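Plestness puts its Korberg tabletop letter lamp on sale, with two new card packs

1 Apr 2023

Hi everyone, Nandini Warrier here. I run the home lighting side at Plestness, which means I pick the lamps, argue over the boxes and answer a good share of your emails. Today I get to tell you that the Korberg lamp is back in the shop, and that it's on sale from this morning until we run out!

If you missed it the first time, the Korberg is a small desk lamp with a slide-in shade. You pick a printed card, drop it in the slot at the front, and the light comes through the pattern. We started with one pack of cards last fall and I honestly thought people would choose one and leave it in forever. Then the letters came. People wanted more cards for birthdays, for the baby's room, for the shelf behind the cash register. One lady in a bakery wrote to me three times (hello again, the croissant card is coming, I promise).

So we made more. There are two new packs, and each has its own name now because "pack B" was getting confusing on the phone.

Stasiv is the plain one. Dots, stripes, a moon, some leaves, a very simple mountain I drew on a napkin and then couldn't stop liking. These are the cards I would use in a bedroom, where you want a little light and not much to look at.

Censka is the loud one. Big shapes, words, party stuff, a card that says OPEN and one that says GO AWAY (my sister's idea, and she's already taken two). It also has a set of blank cards you can draw on with an ordinary marker. Use a fine tip if you can. The fat ones bleed through a bit and your star ends up looking like a potato.

Both packs fit the old Korberg as well as the new one, so if you already own the lamp you only need the cards. I checked this myself on the very first lamp we sold out of the warehouse, which has been sitting on my kitchen windowsill ever since and has jam on the switch.

Now the changes to the lamp. The cord is longer. It was too short before, you told us so, and you were right. The switch has moved from the cord to the base, so you don't have to go feeling around behind the furniture in the dark. The dimmer now has 7 steps, and the lowest one is low enough to sleep by. I know some of you asked for a remote control as well. We tried one and I lost it inside of a week, so we're going to keep thinking about that.

The slot at the front has been made a tiny bit wider too. On the old lamp the cards could stick in damp weather, and a few of you bent a corner getting them out. If that happened to you, write to us and we'll send a replacement card with your next order.

One thing that hasn't changed is the bulb. You can still swap it yourself. Turn the lamp off, let it cool down, lift off the top and unscrew the old one. Spare bulbs are in the shop under Korberg parts, along with the rubber feet, which I'm told cats enjoy. 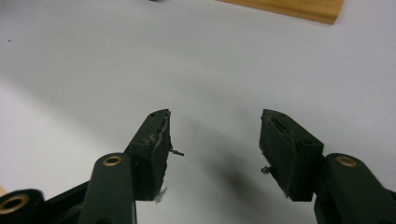
Plestness, March.

We have 373 lamps in the first shipment and 235 of each card pack. I'm giving you the real numbers so you can decide if you need to hurry. Last time we sold through much faster than I expected and then I spent weeks writing sorry notes, and I'd like to skip that part. A second shipment is ordered but I don't have a date for it yet, and I won't make one up.

The sale price is on the shop page and it's taken off in the cart, so you don't have to type in a code. If you buy the lamp together with both packs, shipping is free anywhere in the lower 48. Alaska and Hawaii, I'm still working on it! Please email before you order and I'll look up the cheapest way to get it to you.

Gift wrap is back as well. It's plain brown paper with a yellow string. You can add a note at checkout and one of us will write it out by hand. Please keep it fairly short, because my handwriting gets worse as I go.

For shops: the Korberg and both packs are open for wholesale orders starting today. The smallest order is one carton, and you can mix Stasiv and Censka in the same carton if you tell us how you'd like it split. We can send a demo lamp for your counter at cost. Returns on unopened cartons are fine for 60 days.

For writers, bloggers and anyone who runs a gift guide: I have product photos, measurements and a few loaner lamps ready to go. Tell me where you write and which card you'd like in the slot. I'm also happy to talk on the phone, mornings are better.

About Plestness

Plestness is a small online store that sells lamps, night lights and little things for shelves and desks. We design some of it ourselves and choose the rest from makers we like. Korberg, Stasiv and Censka are Plestness product names.

Press and wholesale contact: Nandini Warrier, home lighting, Plestness. Use the contact form on the shop site and put "Korberg" in the subject line so it lands in my inbox and doesn't go to returns.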